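3.2 Handgreifer-Kit: Aufbau und erste Eindrücke

Nach den beiden Saugern aus Abschnitt 3.1 war ich ehrlich gesagt froh, wieder etwas mit Fingern in der Hand zu haben. Das Kit läuft bei uns im Projekt Gendside unter dem Arbeitsnamen Yagi, bestellt haben wir es über den Händler Astamik, und seit dem 19.08.2018 liegt es bei uns im Labor in Isstead. Getestet habe ich das paarweise Arbeiten an Schmuck und anderem Kleinkram, also an lauter Dingen, die rutschen, rollen oder sich verheddern (Abb. 4).
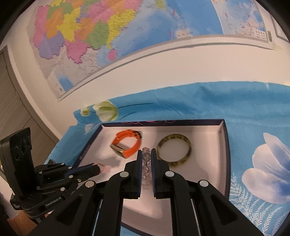
Muss man die Griffkraft vor jedem Objekt neu einstellen?

Bei unseren Versuchen reichten zwei Stufen, eine weiche für Perlen und Schnüre und eine feste für alles mit harter Kante. Umgeschaltet habe ich nur, wenn mir etwas weggerutscht ist.

Insgesamt kamen 285 Griffe zusammen, geplant waren 500, aber die Auswertung der Fehlgriffe hat mich im April schon bei der Vorstudie viel mehr Zeit gekostet als gedacht (und ich wollte dieses Mal lieber weniger Durchgänge, dafür sauber protokolliert). Gezählt wurde jeder Versuch, auch die peinlichen! Ein Griff galt als gelungen, wenn das Objekt drei Sekunden lang frei hing — absetzen durfte man es danach, wie man wollte.

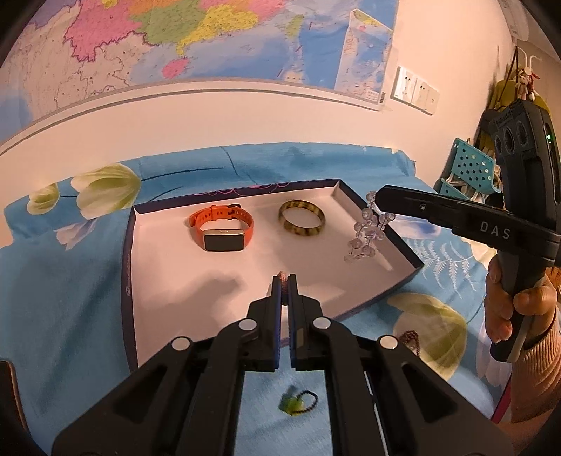

Abb. 4: Zweihändiges Arbeiten am flachen Kasten.

Am meisten gelernt habe ich beim Umgreifen, denn da merkt man sofort, ob die Hebelwege stimmen. Die Spitzen schließen schön parallel, und das Spiel in den Gelenken hat mich auch nach vielen Durchgängen kaum gestört. Ein Armband aus klaren Perlen ist dafür eine ziemlich gemeine Aufgabe: Hält man es wie in Abb. 4 nur am oberen Ende, hängt der Rest über den Rand in den Kasten hinein, und man muss sich überlegen, ob man zieht oder lieber erst nachfasst. Ich habe mir das Nachfassen angewöhnt. Mit steifen Reifen ist das alles kein Thema, die nimmt man einfach an einer Stelle und hebt sie an.

Weniger begeistert bin ich von der Anleitung, die das Nachjustieren der Finger auf einer halben Seite abhandelt. Einen Satz Ersatzbeläge würde ich gleich mitbestellen. Die Fehlgriffe nach Objektart stehen in Abschnitt 3.3.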